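4. Preparar la mesa antes del turno

Con Branent ya no hay que alinear tazas y vasos a mano toda la mañana, y a cambio le toca a usted, con calma, dejarlo todo bien dispuesto. 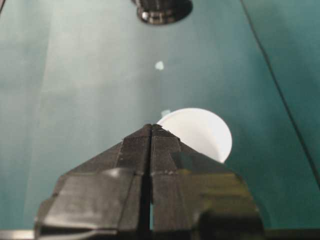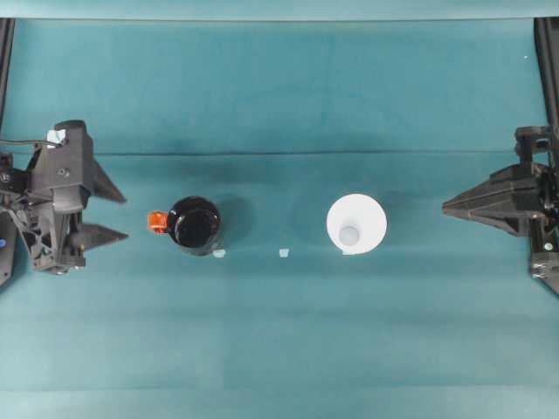
Los dedos de las pinzas, siempre sobre el tapete verde azulado.

1. Retire lo que no vaya a usarse.
2. Guíese por las marcas claras.
3. Pulse Inicio.

Patrício comenta que al principio echaba de menos colocar las piezas y que ahora llega a casa con las muñecas descansadas.

Precaución: no meta las manos entre las pinzas.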